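4.2 Reference marks on the work surface

It may seem a small thing to give a whole section to sticky tape, and we hope the reader will bear with us, for a good many of our early disagreements about rules came back in the end to what had been put on the table and how well it had been looked after. The draft code of practice prepared for the Mondis cell asks that every shared work surface carry one plain reference cross, in a colour well apart from the surface itself, and that the cross be looked at through the wrist camera before any arm is allowed to start a set of runs. Blue on grey has served us very kindly in this respect. 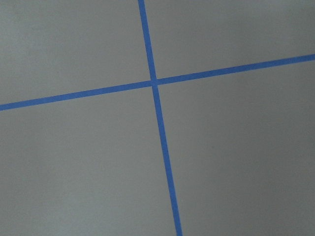 The rule says nothing about the two strips meeting at a perfect right angle, and we would gently urge others to leave that out as well. Tape laid by hand will always be a little out, and an operator who has been told to make it perfect will peel it up and lay it again, so that yesterday's readings no longer belong to today's mark. What matters far more is that the cross stays where it is, and that its position is measured afresh and written down — by a person, with a name beside the entry — at the start of each shift.

We do ask for the edges to be checked along their whole length. The Tama procedure, from which ours grew, looked only at the crossing point, and Meriem Naciri argued early on that this was too generous, as the line-fitting step draws on the full strip and a rough stretch of edge can pull the fitted line to one side.
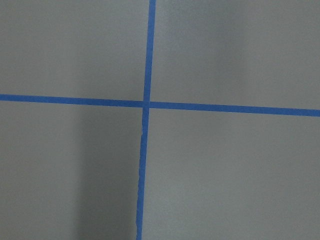
Figure 6. Reference cross seen from the wrist camera. Note the uneven stretch on the right edge of the upright strip, in its lower half.

Shadow deserves a word too. Clause 31 allows soft shading on the surface, provided that both strips can still be told clearly from the background, and it asks that the lamps be left as they are between the check and the first run. We had at first wanted to forbid shadow altogether, but in a working room with people coming and going that would have been a rule made to be broken, and we have grown rather wary of those.
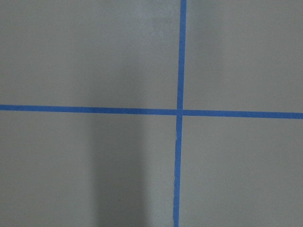

Figure 7. The cross with a soft band of shadow to the left of the lower upright strip. The upper and lower parts of the upright are slightly offset at the crossing.

Where the upright or the crosspiece shows a step at the junction, the code asks for each arm of the cross to be fitted on its own, and for the log to say so. Farouk cells may keep their older single-line fit until September, after which the same wording will apply to everyone.

Related items
Kaletti: a shared logbook for shift checks
Lighting rules for wrist-mounted cameras
Notes on the Tama start-up procedure
Who signs for the cell? Handover practice at Mondis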